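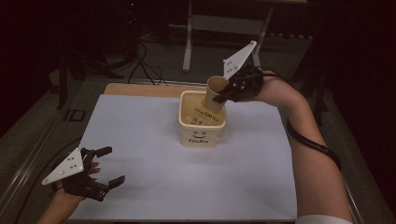

A tan paper cup held over the cream-colored container with "Hello" and a smiley face on the front.

Paying for Lunch with Digital Coins: Our Semester Project
Emerson Seixas, Intro to Money and Markets

When our teacher said we could pick any topic that had to do with money, I knew right away that I wanted to do cryptocurrency. Everybody talks about the price going up and down, but I wanted to know what happens when a regular shop tries to take it for a sandwich. So my partner Quintana and I set up a pretend currency called Trollell and ran it for most of November.

How it worked

We made 1000 Trollells and gave them out evenly to the people in our section. Each person had a wallet, which was a page in a shared spreadsheet with a secret code word. The shop was called Kurnell and it sold snacks, pencils and homework passes (our teacher signed off on those, thank you!). Every payment went into a public list that anyone could read, and a payment only counted after two other students had checked it. That checking step is the part I liked best, since it is close to how real blockchain networks agree on who owns what.

We also opened an exchange called Mamance, where you could trade Trollells for play dollars at a price that moved with the orders. Quintana ran it during lunch and I ran it after school.

What happened

We recorded 526 payments and trades by the end. I was hoping for maybe half that! The first few days were mostly people buying pencils. Then the price on Mamance started to climb and the shop went quiet. Why spend a coin on a granola bar today if it might buy two tomorrow? We had read about this in class – it's called hoarding – but watching our own friends do it was much more exciting than the chapter.

Then somebody sold a big pile right before the bell and the price dropped 65 percent in one lunch period. Kurnell had set its prices in Trollells that morning, so suddenly everything was a bargain and the homework passes sold out. We switched to prices in play dollars after that, with the Trollell amount worked out at the register. Sales at the shop picked up again and stayed steady.

Problems

Checking was slow. At busy times people waited most of lunch for a payment to clear, and a few gave up. One student forgot her code word and we had no way to get her coins back, so they are still sitting there. We also should have written down the price every hour. We only wrote it when we remembered, so our graph has gaps.

What I would do next

I'd like to add a small fee that goes to the checkers and see if that speeds things up. Quintana wants to try a second coin with a fixed price next to the first one and let people choose which to use. The full payment list and both graphs are in the appendix.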